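Relolow funeral and memorial notices

README, version 2

Relolow is a collection of 900 short funeral and memorial notices in English, gathered by Alina Pană and Grigore Jitaru from families and parish newsletters in and near Poltside. Each notice is one plain text file. The text is as the family wrote it, apart from the changes listed further down.

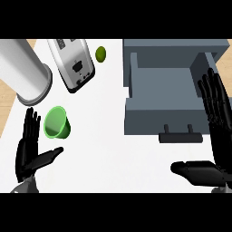
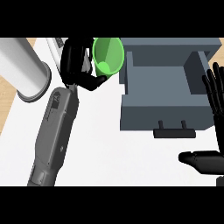

What each file holds

The first line is the notice number. The second is the kind of notice: death, funeral, thanksgiving or anniversary. After a blank line comes the notice itself. Most run to fewer than 30 lines, though the lists of relatives can be long.

A separate file, kinship.txt, lists the family words used in the notices (son-in-law, great-aunt, stepmother and so on) with the spellings we found for each. Paraschiva Ursu put the list together and Kwok-wai Yang checked it against the notices. Some words have more than one meaning depending on the family. "Cousin" is the worst of these and we have left it alone.

Changes made to the text

Street addresses, telephone numbers and bank details for collections have been taken out and replaced with a row of three full stops. Names of the dead and of relatives were kept only where the family agreed in writing. In all other notices they have been swapped for other names, and the same swap is used all the way through a notice, so a daughter named twice is still the same daughter.

Spelling mistakes were kept. So were capitals, which many families use for the name of the deceased and for nothing else.

Known problems

22 notices give a time for the burial but no place. The place was printed in a box beside the notice and was lost in copying.

Anniversary notices are few, and nearly all were printed in January.

Some thanksgiving notices repeat whole sentences from one another – the newsletter offered a set wording and people used it. They have not been removed. If you are counting phrases you may want to drop them first.

Using the collection

You may use the notices for study and teaching. Please do not try to trace the families, and do not print a whole notice without asking us. Short quotations are fine with the notice number given.

A family may ask for a notice to be withdrawn at any time. Requests go to Lino Zanetti, who keeps the list of withdrawn numbers in withdrawn.txt. Numbers are not used again. If you hold an older copy, check it against that list and delete anything that appears there.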